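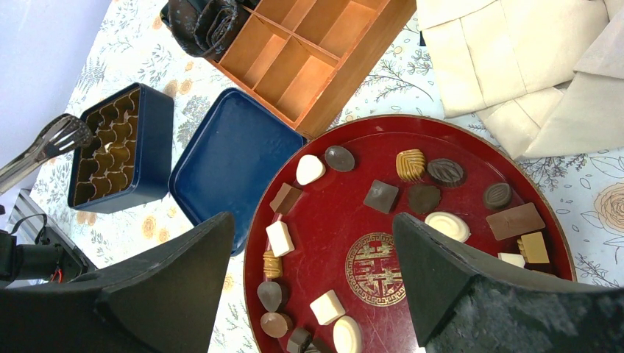
Hjørdis Haugen wants to know whether the second Grulline album is still coming, and whether there's any point in holding out for the vinyl.

Music > Hip-Hop > New Releases > Help & Talk

Print this page | E-mail this page

Hi all! I got into Grulline way late, through a friend's playlist, and now I can't stop. I've played Ditville start to finish so many times that my downstairs neighbor raps the hook to "Nornau" on the stairs (she's pretty good!). The label page said the follow-up would be out in March, then the date vanished. Is it delayed or dropped? And did anyone get the signed pressing of Ditville? I'd love one but the resale prices scare me.

Posted by Hjørdis Haugen

arellano_fan

Delayed, not dropped! They went on the late radio show and said the record is finished except for two features that haven't cleared. I've followed them since the mixtape days and they always miss the first date, so I wouldn't panic. They also played a new one live, slow start and then this huge drum switch halfway through, and the whole room lost it.

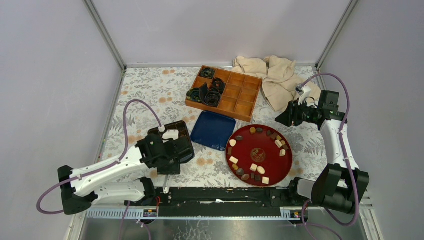
The signed pressing was 300 copies and went in 30 minutes, so resale is your only shot. Ask the seller for a close-up of the number on the back sleeve. The plain black pressing sounds exactly as good, and my local shop still had it at the normal price. If you want the new one signed, join the mailing list now, the link goes out there first.

Posted by arellano_fan

basswitch

no idea on the date but get the mixtape while you wait, track 4 is insane

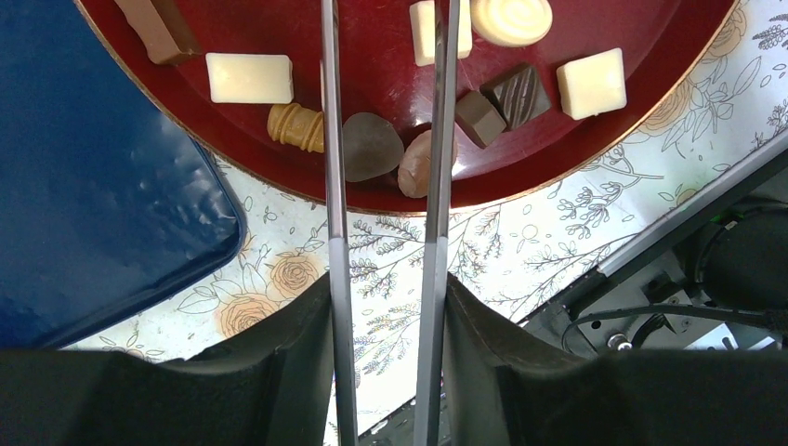

Hjørdis Haugen came back to say thank you, she's on the mailing list and has ordered the black pressing. She'd still like to know if the new live song has a title.

Comments

tapehead_lou: People in the crowd were calling it "Arellano" but I don't think that's official. Great song whatever it ends up being called!

mimi.k: Only 300 signed?? I thought it was more. Glad I kept mine.

oldfader: Still think the mixtape beats the album. Track 4, yes!!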